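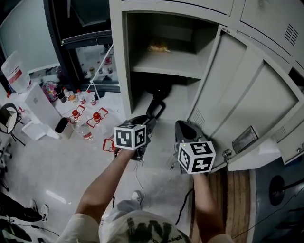

开着门的储物柜，下层一格。

储物柜换不来一张桌子

1月19日 星期六

分享 9 · 评论 3

本站使用 Cookie 改善浏览体验。继续浏览即表示您同意我们的隐私政策。

去年九月，我供职的 Colteck 取消了固定工位。通知邮件的标题叫"迎接更自由的办公方式"，正文第二段才说到要害：全公司464人，从下个月起不再有自己的桌子，每人分到一格储物柜，上班前一晚在一个叫 Wikden 的应用里预约座位，下班前把桌面清空。

我对"自由"这个词一向有点过敏。凡是公司主动送来的自由，我都想先看看背面写着什么。背面写的东西其实在同一封邮件的附件里，Bullis 咨询公司做的报告，61页，前面大半讲协作、灵感、偶遇和"去层级化"，快到结尾的一张表格里才出现租赁面积。我们原来租三层楼，改完以后租两层。

省房租本身没什么可指责的。生意难做，楼又贵，少租一层，账面上好看，说不定还能少裁几个人。要是邮件里直接这样写，我大概发几句牢骚也就搬了。让我不舒服的是另外那几十页。明明是一笔房租的事，偏要说成是为了我们的创造力。

先说偶遇。报告里有个说法，员工每天坐在不同的地方，就会碰到不同部门的人，碰到了就会聊，聊了就有新想法。这个推论每一步都需要别人帮忙才能走下去。几个月坐下来，我身边的情形是这样的：大家最先学会的是提前抢靠窗那排，抢不到的就两三个熟人约好一起抢角落。财务的人还是和财务的人坐，做测试的还是和做测试的坐，只是每天早上要多花一段时间重新凑齐。真有一天旁边坐了个陌生人，双方的反应都是把耳机戴上。我不认识他，不知道他在忙什么，也不知道他今天心情怎么样，冒冒失失开口问一句"你在做什么项目"，这在任何一间办公室里都算打扰。

以前有固定座位的时候，跨部门的聊天反倒多一点。原因很土：你知道那个人在哪里。去接水路过他的桌子，看见他在，就站住说两句。现在要找一个人，得先在软件里搜，搜到他订了哪个位置，走过去，发现他嫌空调吹头，已经换了。于是又回来发消息。发消息能解决的事，我在家也能解决。

再说"去层级化"。这个词我查了三遍，想弄明白它在这份报告里是什么意思。按字面理解，应该是大家都没有固定座位，经理和新人一样。可是经理们要谈绩效，要打保密电话，要面试，所以他们长期订着那几间小会议室。小会议室的门关着，衣架上挂着外套，窗台上有一盆绿萝，绿萝是谁的，整层楼都清楚。层级一点没少，只是原来画在平面图上，现在画在预约记录里。我倒不反对经理有房间，他们确实有需要。我反对的是一边留着房间，一边在全员大会上讲"我们都一样"。

然后就是储物柜。

储物柜是这套办法里最诚实的一个物件，因为它把一个员工在公司里占多大地方说得明明白白。供货的是 Kubíček，柜子质量不差，门关起来声音很轻。它的产品手册上把这个东西叫"个人锚点"。我承认第一次读到时愣了一下。锚点！一个要弯腰才能看清里面的铁盒子或者木盒子，不管它是什么做的，怎么就成了锚？我的格子在下层，每天早上蹲下去取键盘、鼠标、水杯、一双拖鞋，晚上再蹲下去放回来。膝盖不好的同事申请换到上层，流程走了很久，我不清楚最后批了没有。

有人说，一个格子够用了，你一个上班的人能有多少东西。这话我觉得只看见了东西，没看见东西摆在哪里。桌子的用处有一大半在"摊着"。昨天改到一半的图纸摊在左手边，今天坐下来一眼就接得上；打印出来的合同压在键盘底下，露一个角，提醒我这周得签。把它们收进柜子，它们当然没丢，可是也不再提醒我了。第二天取出来，我得重新想一遍昨天想到哪里。这个重新想一遍的工夫，不会出现在 Bullis 的任何一张表里，它既不是房租也不是工资，就从每个人的上午里面悄悄扣掉。

支持者会说，纸本来就该淘汰，文件都在云上，桌面清空了头脑也清爽。我认真考虑过这个意见，也试过。对一部分工作它成立，比如整天开会的，比如只用一台笔记本写邮件的。可是设计这套方案的人，恰好大多就是整天开会、只用一台笔记本写邮件的人。他们以自己的一天为模板，推广到所有人身上，然后把不适应的人叫作"变革阻力"。报告里真有这个词，还配了一条曲线，先降后升，意思是阻力会自己过去。我很想知道那条曲线的纵轴是什么，图上没标。

我也怀疑那些满意度调查。搬完以后公司发过一次问卷，题目是这样问的："新的办公环境为您提供了更多选择，您对此的满意程度是？"前半句已经替我把结论下好了，我只能在"满意"和"非常满意"附近找个位置。我选了中间那一档，写了一段意见，没有收到回音。后来公布的结果说多数同事持积极态度。也许是真的。我身边的抱怨可能只是我身边的抱怨，爱抱怨的人容易凑到一起，这一点我得承认。但一份问卷如果不肯问"您愿不愿意换回去"，它的结果我就只能信一半。

还有一件小事，说出来显得矫情，可我还是想说。以前桌上会长出一些东西：孩子画的画，出差带回来的丑杯垫，离职同事留下的仙人球。新来的人走一圈，看看桌子，就知道这人养猫，那人爬山，那个人大概不好惹。现在晚上九点以后去看，整层楼的桌面一模一样，干净得像样板间，谁在这里上班都行。我猜这正是某些人喜欢它的原因。一张没有主人的桌子，撤掉的时候不用跟任何人商量。

我这样讲，可能有人觉得我在怀念格子间。格子间我也坐过，灰扑扑的隔板，头顶日光灯嗡嗡响，对面的人嚼苏打饼干，一包能嚼一下午。那时候也没少骂。固定工位有它的毛病：有人常年出差，桌子空着积灰；有人占了好位置，占到退休。这些毛病都是真的，让常年在外面跑的人共用几张桌子，我看没什么问题，销售部自己也愿意。我怀疑的是从"有些桌子常常空着"一下子跳到"谁都不需要桌子"，中间那一大段路是怎么走过去的。空着的桌子为什么空，是人不需要它，还是那天正好在开会、在看病、在接孩子？ Bullis 的人拿着平板在楼里转了一个星期，记下哪些椅子上没有人。他们转的那个星期紧挨着假期。我跟行政提过这一点，对方说数据已经做过校正。怎么校正的，不知道，附件里没有。

前几天听说，另一层楼的预约系统又改了规则，同一个座位不能连着订三天，防止有人"变相固定"。看到这条我笑出了声。一群成年人，每天不约而同想回到同一把椅子上，管理者看见了，得出的结论是需要一条规定去阻止他们。照理说，这应该算一条相当有分量的反馈，比那份问卷可靠，没有诱导，没有漏填，人家是用手指头一天一天点出来的。可它在系统里的名字叫"异常占用"。

租约听说签得很长，那一层也已经退掉了，我不指望写一篇文章能把桌子要回来。真要提要求，我的要求很低：把那份报告里的租金一栏挪到第一页，让大家先看见省了多少，再讨论省下来的钱里有没有一点可以花在隔音上，花在几张能摊东西、允许过夜的大桌子上。还有，下层的格子能不能优先分给年轻人，我愿意拿我抢到的靠窗位置去换一个不用蹲的。

周一的座位我还没订，刚才打开 Wikden 看了一眼，靠窗那排已经没了，剩下的在打印机旁边。

分享 9 · 评论 3

订阅我们的每周通讯，新文章直接送到您的邮箱。

联系我们 | 隐私政策 | 版权所有，未经许可不得转载 | 返回顶部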